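Randomize less, measure more

Posted 18 April 2021

Most papers on simulated training for robot arms now include a paragraph that could be swapped from one to the next without anyone noticing. It says that the authors varied the lighting, the camera, the textures and the positions of the objects, and that this variety is what lets the trained policy work on a real arm. Then there is a number at the end, and the number is usually high. I have written that paragraph myself, more than once. I now think it hides more than it tells, and I want to argue for a different habit.

The idea behind randomization is simple. A simulator never matches the real room. The friction is off, the colors are off, the camera is mounted a little differently from what the model says. If you train a policy on one fixed version of the room, it learns that version and fails on any other. So you train it on thousands of versions and hope the real one falls somewhere among them. This works often enough that it has become the default.

My complaint is about how we report it. Randomization is treated as a single ingredient, like salt, that you either add or leave out. A typical table has two rows, with and without. The row with randomization wins. Nothing in the table says which of the varied quantities did the work, how wide each range was, or whether some of them made things worse.

At Skelladus we spent the first part of this year on a small pick task. An arm on a table reaches for a cube, closes on it, lifts it and holds it. That is the whole task. We chose it because it is dull. When a dull task goes wrong there are only so many places to look. The policy gets images and joint angles and gives back joint targets, and everything is trained in simulation.

The simulated room is built up more than the task needs. There is furniture behind the table, a second arm off to one side and a tiled floor, and the camera does not stay level. In one draw the camera may be rolled over far enough that the table looks ready to slide out of the window.
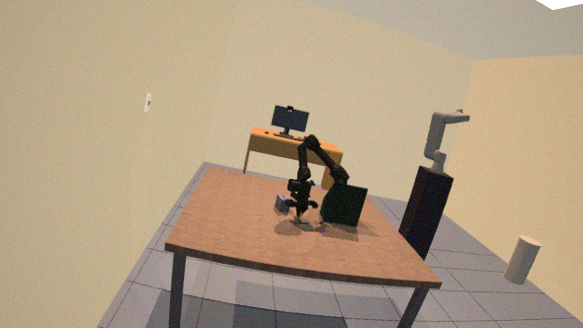 Konura wrote in after reading a draft of these notes and objected to the premise. The point of wide ranges, the message said, is that you do not have to know which factor matters. If you knew, you would model it properly and be done. Breaking the result down by factor costs many training runs, and small labs cannot pay for them, so asking for a breakdown in every paper means asking small labs to stop publishing.

I take the cost seriously. We are a small lab ourselves. But I do not agree that ignorance of the factors is a feature. It is true that you can get a working policy without knowing. You cannot get a claim that other people can use. If I tell you that I varied everything and it worked, you have learned that my ranges suited my room. You have not learned what to do in yours.

Let me say what we did, since I am asking others to do it.

We trained one policy with everything varied. Then we trained a set of policies in which a single factor was frozen at its middle value while the others kept moving. The factors were camera roll, camera position, light direction, wood tone of the table, cube size, friction at the fingertips, and delay between command and motion. Each policy was tested on the real arm with 100 attempts, from starting positions we had marked on the table with tape. The same marks were used for every policy. An attempt counted only if the cube was held clear of the table for the full holding time.

The policy with everything varied succeeded on 90 of its 100 attempts. If we had stopped there we would have had a perfectly ordinary paper.

Freezing the wood tone changed nothing we could detect. Neither did freezing the light direction, which surprised some of us, because we had spent a good deal of effort on shadows. Freezing the cube size cost a little. Freezing the delay was the serious one. That policy succeeded 40 times in 100. It would come down well placed, start to close, and then correct for an error it had already corrected for. On the real arm this showed up as a small sideways wobble just before contact, and the cube would get knocked away or pinched by a corner.

The camera roll result was the one that changed my mind about the whole subject. We had set the range for roll very wide, on the theory that wider is safer. When we froze it, the policy got slightly better. Our real camera is bolted to a stand and does not roll. We had been making the network spend its capacity on tilted rooms it would never see, and the usual two-row table would have credited that waste to the method.

I do not want to claim too much here. One task, one arm, one room. With 100 attempts per policy, a difference of a few successes means nothing, and I would not bet on the roll result repeating exactly. I would bet on the delay result. The gap is too large to be luck, and we could see the cause with our own eyes by standing next to the arm.

Standing next to the arm is my second point. Success counts say how many, and they are poor at saying why. Before this project I would have gone straight from the training curve to the real test and reported the number. This time we also made ourselves look at single moments from the simulated episodes: the approach, the instant before closing, the hold. It is slow and it does not produce a figure you can put in a table. It did turn up a fault in our own setup that no curve showed.

The fault was in how the simulator decided that an object was held. Our first rule looked at the height of the cube and nothing else. Once the object was above a set height, the reward came in, and it kept coming in for as long as the object stayed up. That sounds reasonable. The trouble is that the contact model lets two bodies overlap a little when they are pressed together hard, and the solver then pushes them apart. A policy can learn to press in a way that uses the push. The object ends up in the air for a moment, the height rule is met, and the policy collects its reward for something no real gripper could do.

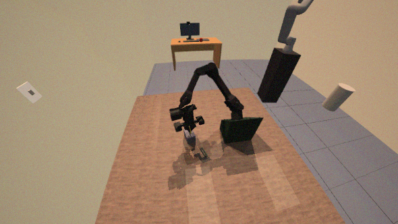
We found 29 episodes in one evaluation batch where the height rule was met and the fingers had contact on one side only. The curve for that batch looked healthy. After we changed the rule to require contact on both sides for the full hold, the curve dropped, training took longer, and the real arm did better. I would like every group that reports a simulated grasp rate to say in one sentence how a grasp was defined. Often it is not stated at all. Sometimes it is in the code and differs from what the paper says.

People will answer that all of this is just careful engineering and does not need an essay. Maybe so. But the incentives push the other way. A paper with a single high number is easier to write, easier to review and easier to remember. A paper that says delay mattered, wood tone did not, and one of our ranges was hurting us reads like a confession. Reviewers ask why the authors did not simply choose better ranges. The reply, that we did not know which were better until we had frozen them, seems weak on the page, although it is the actual finding.

There is also a habit of scaling past the question. If a policy fails, we widen the ranges and train for longer. This may fix it. It also buries whatever was wrong. In our case a wider delay range would have covered for a mistake in how we had measured the controller, and we would have carried that mistake into the next project. We had the average delay wrong because we had measured it with the arm unloaded. An afternoon with a proper measurement would have saved several weeks of training. I include us fully in the criticism.

The strongest objection came from the group working on the Yorath arm, who tried a similar breakdown and found that the factors were not separate. Freezing any single one did very little for them. Freezing two together, friction and cube size, was a disaster. If factors interact like that, then testing one at a time gives false comfort, and testing all the pairs is out of reach for nearly everyone. I have no good answer to this. I would say only that they know about the pair because they went looking, and that a reader with a similar gripper can now start from there.

As for cost, a partial breakdown is much better than none. Pick the three factors you believe in most and freeze each one. Publish the ranges as numbers, in units, in the main text. Report how a success was defined and how the real starting positions were chosen. If the real test was run fewer times than you would like, print the count anyway. The whole thing adds three training runs and half a page.

We plan to repeat our set in the Lurkenby room, where the light is worse and the table is lower. The camera there is on a flexible arm and does sag over the course of a day, so the roll range may turn out to earn its place. If it does, I will report that in the same table, next to the row that says it did not help us here.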